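Ticket 190-6
Product: Adby squeeze shapes, glossy, mixed colours
Bought from: Cukex web shop
Opened: 2025-12-27
Status: open, waiting on customer
Priority: low

Problem as reported

Shapes gone tacky. Not all of them. Purple one is the worst, orange one next, rest seem ok so far. Had them out of the box since November. Kept in a lidded tub on the windowsill side of the room, all colours in together. Picked the tub up this morning and two came out as a pair and had to be peeled apart. Left a dull patch on the purple the size of a thumbnail.

Want to know a) is it the cleaner, b) can the shine be got back, c) do I bin them.

Cleaner is Brillora spray, the lemon one. Used neat. Yes I know, label says dilute, only read it after.

Tried so far

Warm water and washing up liquid. Rinsed, left on a tea towel overnight. Better for a day then tacky again.

Cornflour. Rubbed on, brushed off. Stops the stickiness but looks awful, goes into every dent and wont come out of the seam. Washed it off again.

Freezer for 10 minutes. Saw it on a forum. Did nothing, don't bother.

Swapped tub for a cardboard box with kitchen roll between each one. No more pairs stuck since. Lint all over them instead.

Reply from support

Thanks for the details. Couple of things to check please. Is the tackiness all over or only where two of them were touching? And does it leave anything on your fingers, or just feel grabby? Please don't use any more of the spray on them in the meantime. If you still have the outer box there should be a batch number on the flap, starts with 2000.

Customer update

Mostly where they touched. Purple is a bit grabby all over. Nothing comes off on fingers. Box went in the recycling, sorry, no batch number. Masilela order email has the item line but no batch on it either. (Masilela is who Cukex deliver through, in case thats confusing.)

Picture added. 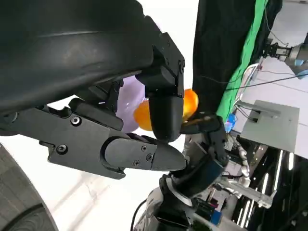
Attachment 1. Lavender and orange, shiny side showing.

Orange still catches the light ok, so maybe its not ruined. Dull patch isn't in that one, will try and get another. Window light is rubbish here this time of year.

Also noticed they smell a bit of lemon even after the wash. So guessing the spray has gone in and not just sat on top?

Reply from support

Yes, that would fit. Neat cleaner can soften the outer skin, and then two colours pressed together will grab. Please try the following, in this order.

Wash in lukewarm water, small drop of plain soap, no scent.
Rinse twice.
Pat with a cotton cloth, not kitchen roll (that's your lint).
Air dry on a rack, out of the sun, none of them touching.
Leave a full 6 days before handling.

For storage, greaseproof paper between colours. No sealed lid until the smell has gone.

The dull patch may not come back. If the purple is still grabby after the 6 days we'll look at a replacement for that one, no batch number needed.

Customer update

Ok. Washed and on the cooling rack now. Spray back under the sink. Will report back on purple.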